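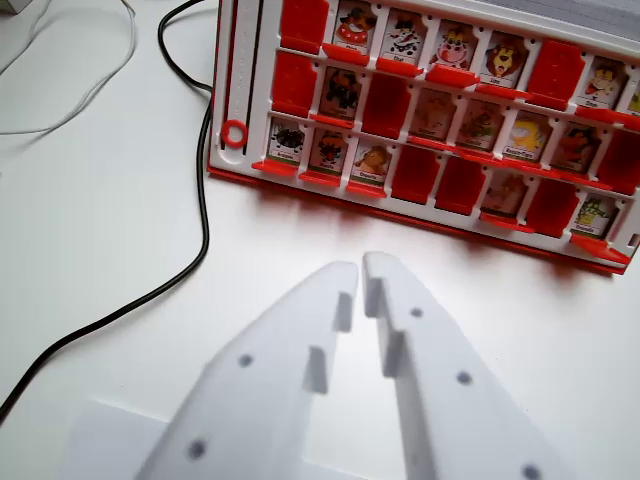
ホーム 掲示板 ボードゲーム 中古・修理 検索 ログイン

【フランス語版】パタパタ倒す顔当てゲーム(動物カード)、遊べてる人いる?

muteo_805
フリマで本体だけ買った。Guess Who系の、パタパタ倒すやつ。白い枠に赤いパーツ。説明書なし、箱なし。
カードがフランス語。ライオンとか牛とか犬っぽいのとか。子供(5歳)は絵だけで遊べてるけど、名前を呼ぶ段になると毎回止まる。
聞きたいこと
・カードの名前、日本語に貼り替えた人いる?
・横のスライドするやつの正しい使い方
・倒れたまま起きにくいコマの直し方
急ぎ。日曜に甥っ子が来る。

dristar
貼り替え反対。フランス語のままがいいって。うちはそれで子供が10個くらい単語おぼえた。
起きにくいのはヒンジにホコリ。綿棒。

まりんほ
↑いや5歳でしょ、読めないのに残してもしょうがなくない? マスキングテープに書いて上から貼れば済む話。剥がせるし。

dristar
テープ厚みでるから倒したとき引っかかるよ。やったことある人ならわかる

まりんほ
薄いの使えば平気。うち2年これでやってる。引っかかったこと一度もなし

muteo_805
けんかしないでw
とりあえず綿棒やってみた。中段の一枚だけまだ渋い。あとは普通に起きる。

Eugénie Jacquet
日本語へたですみません。フランス人です。名前わからないカードあれば書いてください、読み方おしえます。

muteo_805
神!!
クモのやつ、これなんて読むの。あと左のスライドの数字、得点で合ってる? 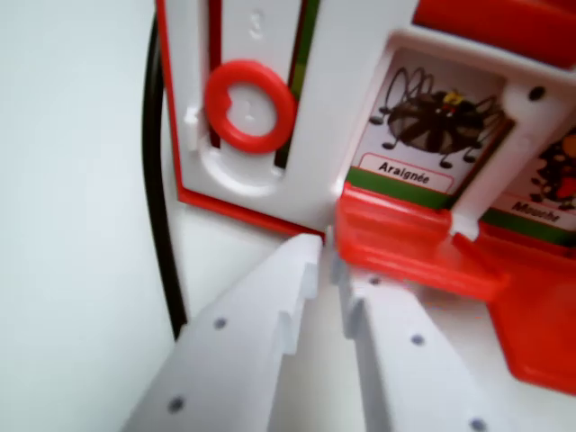 「Araignée」って書いてあるやつね。アレニェ? アライグネ? 子供はもう「アライグマ」って呼んでて、クモなのにアライグマ。訂正しても聞かない。
スライドのほうは赤い輪っかを動かして数字に合わせるんだと思うんだけど、「3」のとこまで行ったら勝ちなのか、もっと上があるのかがわからん。うちのは動かすとちょっと固い。

Eugénie Jacquet
アレニェ、です。アレにアクセントなし、最後のニェをすこし長く。gn は「ニャ行」の音。女性名詞なので une araignée。
アライグマかわいいです。わたしの家もそう呼ぶことにします。

fedir_d
得点で合ってるはず。うちは別の版だけど、一回勝つごとに一つ進める。何点先取かは家で決めてる。

cisberg
別の版の話されてもな。版でルールちがうの普通にあるから断言しないほうが。

fedir_d
「はず」って書いたが

cisberg
失礼、読み飛ばした。
ただ固いスライドに油さすのだけはやめとけよ。プラが白く曇る。前にミニカー用のオイルさしてやらかした。乾いた布で溝ふいて、何度か往復させるだけ。

まりんほ
シリコンスプレーなら大丈夫じゃね

cisberg
口に入れる年齢の子がいるなら使わん。5歳なら入れないかもだが甥っ子は何歳よ

muteo_805
甥っ子2歳…
スプレーなしで。布でやる。

Danylo
横からすまん、動物カードで遊ぶときの質問ってどうしてる? 人の顔のやつだと「メガネかけてる?」「帽子?」で進むけど、動物だと「足4本?」で一気に減りすぎてすぐ終わる。

dristar
それ思った。うちは足の本数禁止にした。「毛がある?」は可。

まりんほ
禁止ルールつくると子供泣くよ。うちは逆に質問なんでもあり、そのかわり一回に一枚しか倒せない。長引くけど喜ぶ。

Danylo
一枚しか倒せないはさすがに別ゲーでは…

まりんほ
別ゲーでもいいの。5歳が最後まで座ってられるほうが大事

muteo_805
「毛がある?」だとクモで揉めそう。クモって毛あるよね?
ピエロみたいなカードもあって、それは動物じゃないからさらに揉める。この前は「おようふく着てる?」で進めた。帽子かぶってるのも何枚かいるし服と帽子は使えそう。

Eugénie Jacquet
クモは毛あります。でも絵のクモはどうでしょう。絵で見えるものだけ、と決めるのはどうですか。小さいとき、弟とこれでよくけんかしました。

dristar
「絵で見えるものだけ」いいね。うちも採用。

lukian_z
保管の話もいい? 箱ないならカードはさしたまま片付けてる? 起こしたまま棚に置いたら一枚なくなった。ソファの下も見たけど出てこない。

cisberg
倒してしまう。起こしたままだと子供がひっぱる。
本体はでかめのジッパー袋、ないなら風呂敷。

lukian_z
風呂敷か。やってみる。なくした一枚は厚紙で自作するかな。絵うまくないけど

まりんほ
自作いいよ! うちは一枚だけばあちゃんの顔になってる。毎回最初に聞かれる(「ばあちゃんですか」)

muteo_805
それやりたい。
報告。布で溝ふいたらスライド軽くなった。中段の渋いのは爪でちょい押すと起きる、もうこれでいいことにする。
貼り替えは保留。Eugénieさんの読み方を紙に書いて横に置く方式にします。dristarさんもまりんほさんもありがと。

dristar
それが一番いいと思う。

まりんほ
引き分けってことで。薄いテープは持っといて損ないからな

muteo_805
あ、あとカードで緑っぽいやつが何なのか親子で意見われてる。カエルかワニか。名前の字、明日ちゃんと見て書き写すわ。

Eugénie Jacquet
カエルなら grenouille(グルヌイユ)、ワニなら crocodile(クロコディル)です。g で始まるか c で始まるかで見てください。

muteo_805
了解、明日みる。今日はもう寝かしつけ

前へ 次へ スレッド一覧 上へ戻る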